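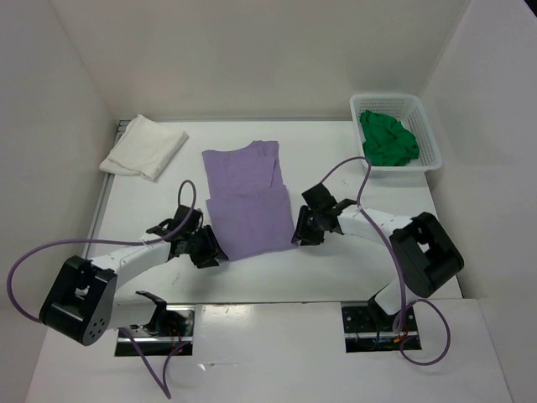
So we finally made it to the open day at the old Boyer mill in Pranmont, and I've been boring everyone with it ever since! Darcy Gagnon had been after me for years to go (she does it every August), and this time I gave in and drove the 37 miles with a thermos and very bad directions.

Doors opened at 10 and the line was already down to the bridge. Entry was $3, cash only, so bring ones. Our guide was Mireille Mallet, who started there at 17 in the carding room and still talks loud enough to be heard over it. She ran one of the looms for us and oh my goodness, the noise! You feel it in your teeth. At the peak they had 355 people on the payroll, and a lot of them lived in the brick row houses you pass on the way in.

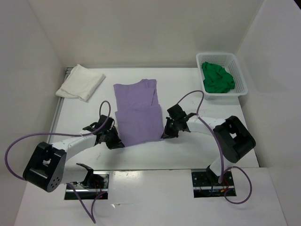
My favorite part was the dye house, which still has the original drains in the floor and a wall of recipe cards in the tiniest handwriting. I could have stayed in there all afternoon, but Darcy wanted lunch, so we went over to the courtyard and split a leek tart (good, a little heavy on the pepper) and a lemonade.

The remnant shop is upstairs and gets picked over fast, so go there first if you sew. I came away with two yards of gray wool and a bag of buttons I really didn't need. Parking is in the field behind the church, and it was pretty muddy by the gate, so wear real shoes. We left at 4 and they were still letting people in.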